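Chapter 3
Folding Bulky Things

I used to skip this chapter when I taught the evening course in Stastville. Shirts and towels are easy to get people excited about (yes, really!), but bring out a winter jacket and half the room starts looking at the door. Then one November a student called Wenceslao Zúñiga turned up with a bin bag full of his family's coats, tipped the lot on to my table and asked what he was meant to do with them. We spent the whole two hours on that heap, and I've taught padded clothes ever since.

So, what makes them awkward? Mostly air. A cotton shirt is the same thickness whatever you do to it, but a quilted jacket is rows of little pillows, and every one of them wants to stay plump. Fold it quickly and the air has nowhere to go, so the bundle slowly opens up again while you're reaching for the next thing. You'll meet the word "loft" later in the chapter - it just means how much a filling puffs up when you leave it alone.

The other trouble is the shell. Smooth nylon slides about on a bare table, and I find it much easier to work on something with a bit of grip. A bed is lovely for this. It's wide, it's a kind height for most backs, and if there's a fleece blanket on it, so much the better.

By the end of the chapter you should be able to fold a padded jacket into a block that holds its shape, choose between a fold and a roll, and pack a shelf of mixed winter clothes. Try the basic fold now, before reading any further:

1. Do up the zip and lay the jacket face down. Tuck the hood in, if there is one.

2. Bring each sleeve straight across the back. Press from the shoulder towards the cuff, slowly, with a flat hand.

3. Fold both sides in so that they meet, then lean on the whole thing with your forearms and count to 19. (I do have a reason for 19, and it's only that my old teacher said it.)

4. Fold up from the hem in thirds and turn the bundle over. Aim for a compact rectangle with soft, rounded edges. A bit of cuff peeping out at the side is fine by me!

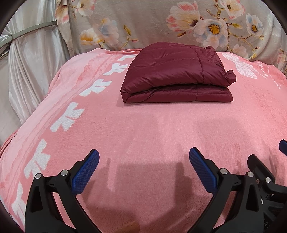 5. Leave it alone while you fold something else, then come back and see how much it has risen. Write that down, as we'll use it in the first exercise.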